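4. Equipment and Budget

The second phase needs a gripper of our own, a wrist camera and a case to carry both between the Lallik lab and the test room. The department allowed $2,000 for the term, with a possible extension from the Dong fund. Prices were collected in January by Hanyu Kong.

Two gripper quotes were received. Wastent asked $3,357 for a parallel-jaw model with camera bracket and cable. Prirex asked $2,786 for a similar set, without the bracket. Both exceed the department amount. A refurbished Prirex unit was quoted at $1,061, with a shorter warranty and narrower jaw opening.

Soft objects set the main requirement. The jaws have to close on a rounded, yielding item from above, with the wrist tilted, and the camera and its cable must stay clear of the table and of anything standing beside the work area. A hard-shell case takes up a fair part of the tabletop, so reach was planned with an open case in place.

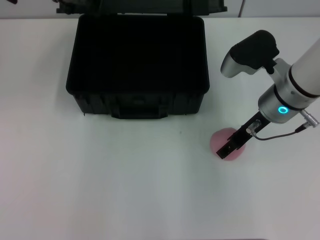
Azucena Jaramillo objected at the Saturday review that the refurbished unit would leave no spare fingers, and that one worn pad could stop testing for weeks. She asked for the spares to be priced before any order went in.

The budget was changed accordingly. The refurbished gripper is first on the list, spare finger pads second, the bracket third. Guangming Xia will machine the bracket if the part drawing is approved. The case is deferred until the pad price is known.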